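Does the one-bin rule work? A second opinion

By Roland Crabtree

Readers of the August issue will remember the piece on the Dustuten method, which promises to get any playroom under control with a single large bin and a ten-minute sweep at the end of the day. Several of you wrote in to say how much you liked it. I was asked to give it a fair trial in the toy corner at Brarbridge, and I have, and I'm not convinced.

The claim is simple enough. You put one big plastic bin on a table where everyone can reach it. Play food, animals, pots, odds and ends, all of it goes in, with no sorting and no labels. The Dustuten booklet says sorting is what puts children off tidying, and that once you take it away they'll do the job gladly. I have my doubts about "gladly." Mine did it quickly, I'll give them that. The floor was clear in 11 minutes the first evening, which is close to the promise.

My trouble starts the next morning. A bin with no sorting is a bin you have to empty. Somebody wants the pineapple, the pineapple is under the pig, and five minutes later everything is back out on the tablecloth. The booklet has one short paragraph on this and calls it "rediscovery." I call it a mess with a new name. 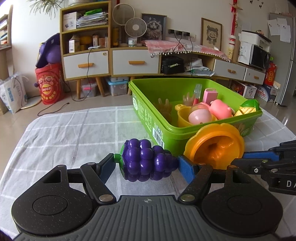

Then there is the matter of shape. Toy fruit goes in a bin nicely. Dishes and pots don't, or they do only if someone bothers to put the small things inside the bigger ones, and at that point you are sorting again whether the booklet likes it or not. Anything tall ends up sticking over the rim. Anything flat slides to the bottom and is given up for lost until the next big clear-out.

Malik, the newsletter's other tester, had a better time of it than I did and asked me to say so. Over there the bin was kept for play food only, with the animals on a low shelf. Fine, but that makes two places for two kinds of thing, and I was told there would be one. I don't see how you can credit the method for a result you got by ignoring it.

I also looked at the price. The Drirutton bin that the booklet recommends is sturdy and wipes clean, and I have nothing against it. It is still a plastic bin. The booklet says it will hold roughly 300 small toys, a figure I'd treat with care, as it doesn't say how small. If you own a storage tub of any kind, try that first and keep your money.

What would I do? Use the bin for the evening sweep if it gets the floor clear, and take the dishes and pots out before bed. Put them on a shelf, stacked. Leave the cloth on the table, wrinkles and all. And if a child asks for one particular toy three days running, let that one live outside the bin.

Letters in favor of Dustuten are welcome, and I will read them. Please say how long you have kept it up.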